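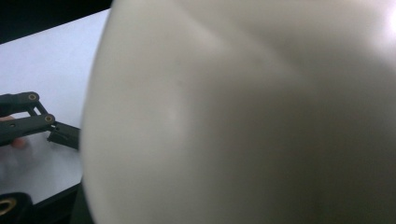 Botes con dosificador: ¿todos en la caja o alguno fuera?
Foro Flimbridge > Casa y orden > Baño y lavadero

marisol_lava
Buenas a todos, abro hilo porque en casa llevamos desde enero discutiendo por una tontería. Me compré una caja transparente de esas rectangulares, de paredes bajas, para juntar los botes de bomba que andaban rodando por todas partes (jabón, crema, champú, lo de siempre). La saqué de Tsoukalas y la estoy usando a diario. Mi duda es si metéis TODOS los botes o dejáis fuera el que más se usa. Mi marido dice que una caja a medias no sirve de nada. Yo digo que el que cojo veinte veces al día no lo meto ni loca.

Pepo_Drirkevero
Todos dentro, sin discusión. Si dejas uno fuera, a la semana tienes 4. Lo sé porque me pasó con las especias, con los cables y con los mandos de la tele.

kalliopi.petridis
Pues yo voy con marisol. Tengo a mi madre en casa y para ella sacar un bote de entre otros es un incordio, los tira. El suyo está siempre suelto y a mano, y los demás agrupados. ¿De qué tamaño son los tuyos? Los de 400 ml a mí me bailan si la caja es baja.

marisol_lava
Son de varios tamaños, Kalliopi, y el alto me da un poco de miedo, la verdad. Ahora lo tengo así:
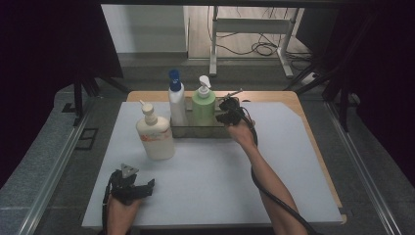 El orden me lo he pensado por alturas y por lo que gasto — la crema la uso poquísimo y el jabón vuela. Ya he probado a cambiarlos de sitio y siempre vuelvo a lo mismo. El blanco del tapón azul y el verde se quedan juntos en la caja, y el color crema, el de la etiqueta naranja medio borrada, va fuera, a la izquierda. Me gusta además que desde fuera se ve lo que hay sin levantar nada, que con la cesta de antes iba a ciegas.

Pepo_Drirkevero
¿Ves? Ya tienes uno fuera. Dame tiempo.

tere_ordena
A mí lo que me chirría es el pico. El del verde te mira a la izquierda y el del bote suelto también, así que si eres diestra igual te apañas, pero yo los pongo todos hacia mí. Y pon una bayeta debajo del suelto, que esos gotean y luego queda cerco.

marisol_lava
¡Lo de la bayeta me lo apunto! Lo del pico no me lo había planteado nunca, yo giro el bote según me pilla.

kalliopi.petridis
Pepo, no seas agorero. En casa llevamos 2 años con uno suelto y ahí sigue, solito. Otra cosa, ¿cuánto te costó la caja? En la tienda Ustness de mi barrio piden casi 4.000 pesos y me parece un robo por un trozo de plástico.

marisol_lava
Bastante menos, pero era de oferta. Mira en Tsoukalas, en la parte de baño. Y si la quieres para botes altos, busca una con la pared más alta que la mía.

Pepo_Drirkevero
O una más grande, y metes los tres.

tere_ordena
Y dale. Yo la de paredes altas la tuve y la devolví — se me enganchaba la mano al bombear. Prefiero baja.

kalliopi.petridis
Vale, baja entonces. Mañana mido el hueco del lavabo y os cuento.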